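Hindton Law Center – Employment Advice Group
Minutes of the March meeting, 6:15 p.m., upstairs meeting room
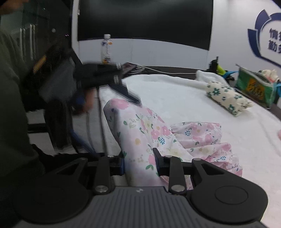 Kausar Rajput asked for last month's minutes to be corrected before they were approved. The Awan holiday pay claim was recorded as settled, and it has only been listed for mediation. Correction made, minutes approved.

Present: Zanele Sithole (chair), Kausar Rajput, Asif Mengal, Lukian Shevchuk (minutes)
Apologies: Trefor Cadwaladr

1. Matters arising
The new intake form is in use at the front desk. Question 2 still confuses people who have more than one employer. Asif to reword it and send it round.
The letter to the landlord about the stair light has gone. No reply yet.

2. Bradosex unpaid overtime
Asif reported that 78 current and former employees have now signed up. The company's lawyers have asked for another extension to hand over the time records. The group agreed to consent to one short extension and to file a motion if the records are still missing after that.
Lukian said several people had been told by their supervisors that joining would affect their shifts. He has statements from two of them. Zanele wants these looked at as a separate retaliation issue – they should not be folded into the overtime claim. Lukian to draft a memo.

3. Honus severance agreements
Kausar has read the standard agreement. The release is broad and the time allowed to sign is short, and she does not think most workers understand what they are giving up. There was a long discussion on whether the evening clinic can take these on. Agreed that the clinic will offer a single 50-minute appointment to each worker and refer anyone with a possible discrimination claim.
Asif asked whether interpreters could be booked for these. Zanele to check the budget.

4. Awan
Mediation statement is in draft. Trefor sent comments by email, mostly on how the holiday pay was calculated. Kausar will work them in. Pay stubs are still needed from one client.

5. Phone line
The line took about 320 calls last quarter. Most were on final paychecks and missed breaks. Voicemail was full on several mornings and callers could not leave a message. Lukian to ask the phone company for a larger mailbox.

6. Any other business
Trefor's key to the file room does not work and he needs a new one.
Kausar is away for the first half of next month. Asif will cover her files, except Awan, which Zanele will take.

Meeting closed at 7:40 p.m. Next meeting same time, same room.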